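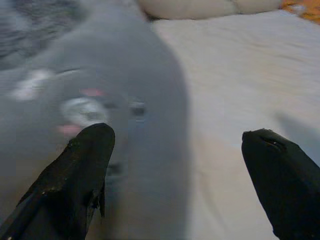

News > Press releases > Household robotics

Bivix publishes first results from its household chores trial

Brultau, February – Bivix, the home robotics company, has today published the first results of a trial designed to establish which everyday chores a robot arm can complete in an ordinary furnished room without help. The company's conclusion is that some simple jobs are within reach, but that a machine able to tidy a bedroom to a standard most households would accept is still some years away.

The trial covered 12 chores, chosen from a survey of 600 households carried out by Bivix last year. They included clearing soft toys from a bed, straightening a sheet, putting pillows back in place, pairing socks and emptying a small bin. In all, 812 attempts were recorded. An attempt was counted as complete only if the arm finished the job with no one touching the machine, the furniture or the object being moved.

Picking up and moving single objects gave the strongest results. Large soft toys were moved from the bed to a shelf in most attempts, although the arm often needed a second or third grip. Plush fabric gives way under the fingers and changes shape as it is lifted, and the control software was inclined to close too early at the edge of the toy.

Bedding proved much harder. Straightening a sheet was completed in fewer than half of attempts, and the arm was slow even when it succeeded. A task that an adult finishes in under a minute commonly took the machine roughly 12. Pairing socks was the weakest of all the chores tested, and Bivix has withdrawn it from the next stage while the software is revised.

The company also tested a smaller set of shop-floor chores with its retail partner, Benjelloun, which runs homeware stores in and near Brultau. Returning boxed goods to a marked shelf was reliable. Refolding towels and restocking cushions were not, and staff had to step in regularly. Benjelloun has confirmed that it will continue to take part but has no plans at present to use the machines during opening hours.

Bivix does not intend to offer a product for sale on the strength of these results. The next stage will add 200 attempts at each of the remaining chores, with more clutter in the room and a wider range of fabrics – including the patterned and fleecy covers found in many family homes.

A summary of the method and the full table of results are available on request from the Bivix press office, which is open to enquiries from 9 a.m. Members of the press wishing to attend a demonstration in Brultau should apply in writing, as places are limited.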